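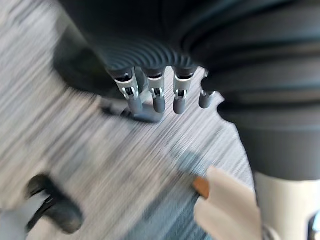 Dormitorio de Keston: moqueta gris de textura fina.

Visita al piso de muestra de Keston
Lunes, 18 de octubre de 2021

El piso de Keston ocupa la planta baja de un edificio de viviendas y se utiliza para ver en uso los revestimientos y la ropa de hogar que Tevar suministra a residencias y apartamentos de alquiler. La visita se limitó al dormitorio. El salón estaba en obras y la cocina quedó para otro día. Éramos 8 asistentes, que en un dormitorio son demasiados, y la primera media hora se fue en turnarse junto a la puerta.

Suelo

La moqueta es gris, de pelo corto, y se ha colocado sobre una base existente sin retirar el pavimento anterior. Según la ficha entregada en la entrada, el ensayo de desgaste de esta calidad se detuvo a los 3000 ciclos sin cambio de tono apreciable. La ficha no indica el método ni la carga aplicada, dos datos que solicité y que Tevar remitirá por correo. Al pisarla se nota firme, con poca recuperación. Para una silla con ruedas es correcto; para caminar descalzo resulta algo seco.

El encuentro con la puerta se resuelve con un perfil atornillado. En el lado del armario falta todavía el remate y se ve el corte, limpio, hecho a cuchilla. Pregunté por las juntas: hay una sola, paralela a la cama. La localicé con la mano antes que con la vista.

Queda por resolver el paso de cables. El proyecto de Walville, que tomaron como modelo, llevaba canal en el rodapié. En Keston se suprimió el canal por presupuesto y los cables van sueltos por encima de la moqueta. Con un pelo tan corto el cable no se hunde y se desplaza con facilidad al pasar el aspirador. 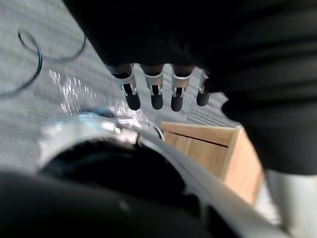 Gwilym Powell no compartía la objeción sobre el canal: a su juicio, un rodapié registrable se abre dos veces en toda la vida del piso y encarece cada metro, mientras que un cable a la vista se recoge en un minuto y se sustituye sin herramientas. Añadió que en Walville el canal acabó lleno de polvo y que el inquilino tiró los cables por fuera de todos modos. Le concedo lo segundo. En cuanto al coste, no se presentaron cifras y no puedo valorarlo.

La limpieza se hace en seco. Para manchas se admite un paño con agua y jabón neutro, con secado posterior a ventana abierta. No se recomienda el vapor, por el adhesivo.

Cama y ropa

La cama es grande y se viste con funda nórdica blanca lisa, sábana blanca vuelta sobre la cabecera y almohadas de cuadros en gris y blanco. El vuelo de la funda cubre el canto del colchón. Me interesaba comprobar la superficie como plano de trabajo, es decir, para extender, clasificar y doblar la ropa, que es lo que se hace de hecho en un dormitorio donde no cabe una mesa.

Sobre el blanco las prendas se distinguen bien, también las oscuras. El inconveniente conocido es la pelusa: el negro la suelta y el blanco la enseña.

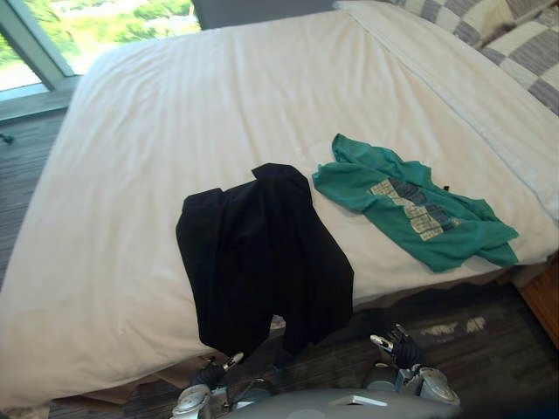

El segundo inconveniente es el apoyo. El relleno cede bajo el canto de la mano y los pliegues no quedan marcados, de modo que una camiseta doblada sobre la nórdica sale más gruesa que la misma camiseta doblada sobre tablero. Una prenda dejada cerca del borde tiende además a escurrirse hacia el suelo, y la manga que cuelga arrastra el resto. Conviene trabajar desde el centro y retirar cada pieza terminada hacia las almohadas.

Percy Benavides propuso una tabla de 70 cm que se guarda bajo el somier. La medida es suficiente para camisetas y escasa para chaquetas. En el catálogo de Pacheco existe una pieza parecida, más larga, sin precio publicado.

De la funda se nos dijo que soporta el lavado habitual con encogimiento bajo. No vi la etiqueta. El tacto es liso y el tejido se arruga poco.

Pendiente de recibir: método de ensayo de la moqueta, composición de la funda y plano del rodapié de Walville. La cocina se visitará cuando esté montada la encimera.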